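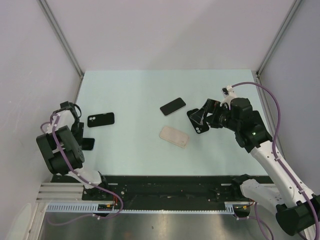

Figure 3. The Tirham cell during collection for the phone-and-case task, with the right gripper over one of the items. Fixed camera.

4. Collecting the Demonstrations

4.1 Task and cell

The task sounds like something one would give a bored teenager. Phones and phone cases lie on a table, and two arms have to pick them up one at a time and sort them into two groups. We picked it for the flatness of the objects. Most grasping sets favor mugs, blocks and plastic fruit, all of which have the good manners to stand up and be grabbed. A phone lying on its face offers the gripper a few millimeters of edge and very little sympathy.

Many of the items are also black, as are the grippers. Duggan proposed early on that we buy brighter cases, and was outvoted by people who did not yet have to label the results. In Figure 3 the beige case is the only item on the table that an annotator could find before coffee. Telling a bare phone from a case lying face down comes down to small cues, chiefly the camera area, and these are the first thing a gripper hides when it arrives. We left the difficulty in. Real drawers full of phones are no kinder.

The walls and tabletop were kept plain so that the policy would have nothing else to learn from. It still found something. Our first model, trained on a pilot set, had picked up a firm belief that cases live on the left, which was true of the pilot set and of nowhere else. All pilot episodes were thrown out.

4.2 Layouts

To stop the operators from arranging the table the way they liked it, we drew the layouts by machine. A script gave a position and a heading for each item, and the operator set the items down to match an overlay on the monitor. Left to themselves, people put phones in rows. Tully, who wrote the script, also put phones in rows when he thought the script was off.

Items had to start clear of each other, with room for a finger on at least one long side. Nothing was stacked. Overlap is a separate problem, and we were having enough trouble with this one. The final pool held 51 items, and we changed the selection every 15 episodes, or sooner if an operator began to show a favorite.

4.3 Operators and episodes

Four operators drove the arms through a pair of hand-held leaders: Tully, Dolan, Nic Giolla and Teixeira. Each had an hour of practice before any episode counted. An episode began with both arms at rest and ended when the table was clear or the operator gave up, and giving up was logged with a reason. The reasons make good reading. "Slid" is the most common. "Slid again" had to be merged with it by hand.

Styles differed more than we had planned for. Dolan pressed down on one edge to tip the item up, then took the raised side. Teixeira pushed items against the other gripper and used it as a wall. Both methods work, and a model trained on the two together will sometimes begin one and finish the other, to nobody's benefit. We therefore stored the operator with each episode and report results with and without that label in Section 6.

Cables took up more of our time than the learning code did. Each arm carries a cable along its length, and the slack must be enough for a full reach without letting a loop wander over the items. Our ties were moved many times before collection opened on 9/1/19, and a check of the slack was added to the start of every session after one loop swept a phone onto the floor. The phone survived. The episode is in the set, marked as a failure, under "other."

4.4 What was kept

We recorded 1,892 episodes. Of these, 700 were set aside for the labeled subset, in which every grasp attempt is marked with its start, its end and the item it was aimed at. The aim was harder to mark than we expected, as operators changed their minds on the way down. Where two annotators disagreed, Nic Giolla watched the episode again and decided, and where he had been the operator, Duggan did.

Failed grasps were kept throughout. An earlier version of the Gilmartin pipeline removed them by default, leaving a very tidy set from which a model could learn that phones never slip. Ours slip a great deal. Section 5 describes how the failures are weighted in training, and what happened when we got the sign wrong.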